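Ticket 1015 – Wrist view render, block approach
Project: Storkia
Opened by: Zoila Flores
Assigned to: Leopold Hubmann
Status: pending second review

Flores: Run 638 was signed off with no wrist view attached. Rule 25 of the simulation checklist asks for one render with the gripper at the block, taken from the same build as the log. Please attach or withdraw the sign-off.

Hubmann: Attached. Noise and lens settings are the project defaults – no clean-up was applied, as per rule 35.
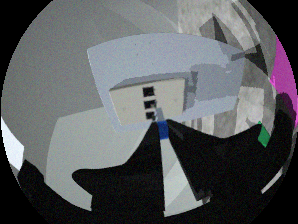

Wrist view, simulated. Gripper tips below the beige block.

Flores: Accepted as evidence of position only. The render does not show contact force or whether the grip held, so the sign-off must not cite it for either. Both black gripper parts are in view, which meets the rule.

Hubmann: Understood. Wording changed to "position checked by render". Force log to be linked separately.

Flores: Reviewer must be someone who did not start the run. Passed to Shadi Rawashdeh, 2021-04-17. Keep the ticket open until the force log is linked.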